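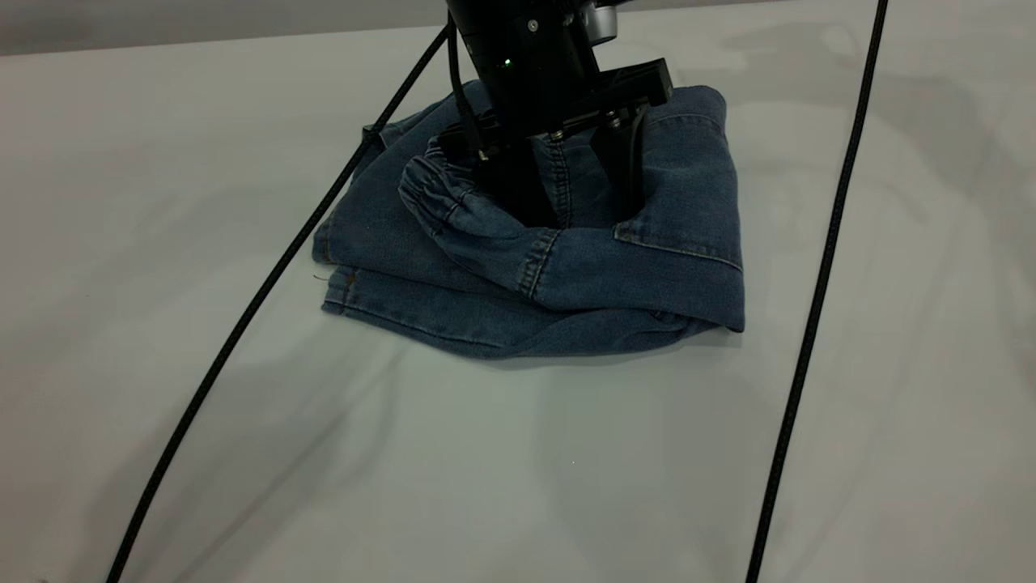 According to Aiguo Jiang, the weakest part of any fan wiki is its page history, and new editors at Risdale rarely open it before changing an article. Jiang's reply to our first survey held that most disputes over episode dates could have been settled there.

Figure 2. Folded jeans on a tabletop.

4.2 Reverts and page age

We drew 1849 article pages from the Risdale and Dandska wikis, both devoted to children's television, and recorded every revert over 11 months. Edits by bots were removed first. A revert was counted only when the restored text matched an earlier version in full; partial restorations are treated in Section 5.

Reverts were concentrated in a small set of pages. Almost 50 articles, chiefly character lists and the pages for the puppet series Donnelly, received more reverts than all the others combined. Page age had little effect once page length was held constant. On Dandska, where edits by new accounts wait for approval, fewer changes were reverted, but the wait was often longer than a day. The Brekard parser failed on two pages with nested templates, and these were coded by hand.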